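The Dundia Lent Journal

I made the first Dundia for myself, after three years of giving up on my Lent reading somewhere in week two (I know, I know). I wanted a church journal that would forgive a missed morning and still nudge me back to the page, and I couldn't find one I liked, so now I sell them!

Each page has a short psalm at the top, one question to sit with, and a big open space to write. On the left is a little strip for names, so you can keep track of the people you're praying for. My own strip is always full by the second week.
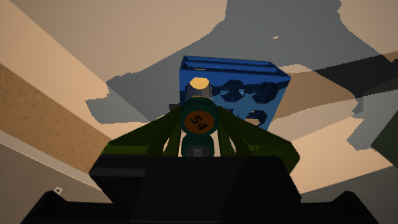

What you get

One hardback journal, 50 daily pages, and five longer pages for the weeks when you want to write more. The paper comes from Mallo and takes a fountain pen nicely – mine leaks and I still can't see it on the other side. There's a ribbon too, in purple.

Using it with a group

Our Thursday-style small group at home became an any-evening-we-can group, and the journal has coped just fine. We read the psalm out loud, write for a bit, and share only if we feel like it. Leaders can order a box with the Flurkitz guide tucked in, item 2858.

Ordering

Boxes go out in August and again after Christmas. Put your church's name in the notes box if you'd like it on the inside cover.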